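Staff meeting, prep kitchen, Aitken site. 03/09/2023

Present: Sheena Geddes (chair), Kirstin Lennox, Joscha Meinecke, Ayane Tamura. Apologies Calum Paterson.

1. Last minutes. Agreed. Stool still needs a home, carried over.

2. Robot at the counter. Joscha: laying out of bowls and cutlery to stay on the trial list, chopping stays with staff. Kirstin asked who gets the blame if a tray goes out short. Sheena - whoever signs the sheet, same as now. Kirstin not happy, wants that in writing. ACTION Sheena.

3. Hours. No cuts to shifts during trial, Serkix have been told. Ayane: early shift now spends 35 minutes on setting up and checking, none of it on the rota. To be added as paid time. Agreed by all.

4. Training. 2 staff done, 4 to go. Calum to be asked re dates. Nobody to work beside the arms untill they have done the stop button session.

5. Counter space. Too much kept along the back wall, Ayane says she cant reach her own jars. Clear-out in August didnt last. Fork and spoon to go side by side, handles to the front, for hand and robot alike. 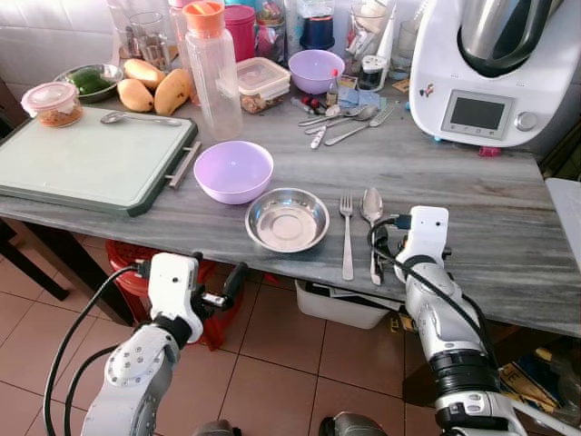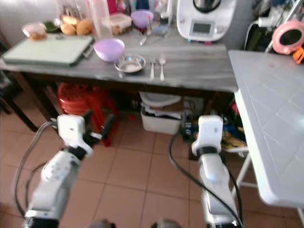
Kirstin Lennox
Shift lead and minute taker

6. AOB. Order 814 (gloves) still not in. Joscha to chase Stunley.

Next meeting when Calum is back, Sheena to email round.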